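Comparer des pinces avant de les acheter

Chez Platis, le choix d'une pince commence en simulation. Zamfira Ursu y compare des préhenseurs et des contrôleurs pour de petites tâches d'assemblage. Elle dit se méfier des fiches techniques, qui donnent une force et une course, rarement un comportement.

« On fixe le bras, on fixe la tâche, et on ne change qu'un paramètre à la fois », explique-t-elle. La campagne en cours oppose une pince à deux doigts de Rastetti à un modèle de Piras, avec 2 contrôleurs : l'un en position, l'autre en impédance. Total à ce jour : 1 830 essais.

La scène reste volontairement pauvre. « Un bras, un socle, une plaque avec des plots, quelques pièces de couleur. Le décor ne sert à rien, il coûte du temps de rendu. »
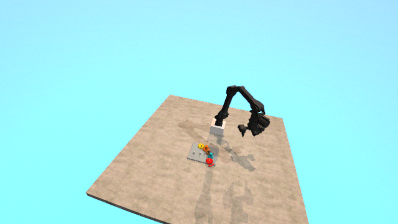
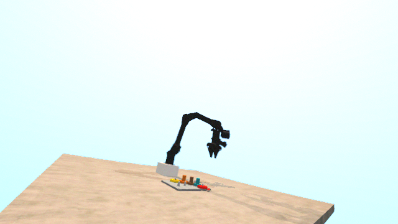

Le bras noir et la plaque grise, sous deux points de vue.

Le point de vue compte autant que la pince, selon elle. « Une caméra haute donne la position dans le plan, mais elle renseigne mal sur la hauteur des doigts. Une caméra basse fait l'inverse, et les pièces se masquent entre elles. » Son collègue Quang Vũ, chargé du contrôle, a demandé que chaque politique soit évaluée avec les deux vues, puis avec chacune séparément. L'écart atteint 14 points de réussite en position et 16 en impédance, toujours au profit de la double vue.

Reste le contact, que le simulateur Ostska modélise de façon sommaire. « Le frottement est un coefficient unique. Sur une pièce réelle, il dépend de l'usure, de la poussière, de la vitesse d'approche », note Zamfira Ursu. Elle ne retient donc que le classement des configurations — les valeurs absolues attendront le banc physique, prévu en juillet.

Quang Vũ est plus réservé : « Même le classement peut s'inverser si la raideur des doigts est mal estimée. Nous la mesurerons d'abord. »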